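Painting Over the Oak (Finally!)

March 2019
by Luana Conceição

So I've wanted to get rid of the orange oak in our dining room ever since we moved in. The house is from 1907 and somebody, at some point, decided that every single inch of trim should be the color of a pumpkin pie. I lived with it, I told people it was "warm," and then one night I was eating soup and looked up at the window casing and that was it. Done!

My first stop was Sindlow, the little paint store by the bus station, where I came home with 4 sample pots and a lot of confidence. The one called Nair looked like fresh cream in the store and like a Band-Aid on my wall. Besteck was better, a gray with a bit of green in it, but it went really dark by dinnertime (we only get morning sun in there). I ended up with Statard, a soft white that isn't too white, if that makes sense. My husband says it's the same as the ceiling. It is NOT the same as the ceiling.

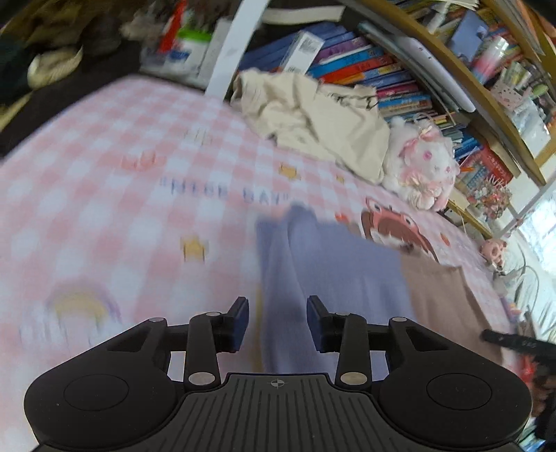
Luana Conceição

Now for the boring part, the prep. I washed everything down with degreaser, let it dry overnight, then sanded just enough to knock the shine off. Do not skip the primer on old oak! I used a stain-blocking one and still had a yellow patch come through near the radiator, so that bit got a second coat and some very stern words from me.

The baseboards took me 7 evenings. I'd planned on a weekend, ha. Our neighbor Villads Vestergaard lent me his good angled brush, and after that I hardly used tape at all, just went slow along the edge and wiped any wobbles with a damp rag. My knees would like it noted that a garden kneeling pad costs less than a pizza and I should have bought one on day one.

I'm so happy with the room, you guys. It feels bigger, and the old table looks like I picked it on purpose. I spent 30 dollars on new outlet covers too, because the almond ones suddenly looked filthy next to the white.

Next up is the hallway, which has even more trim and a staircase. I'm giving myself until June.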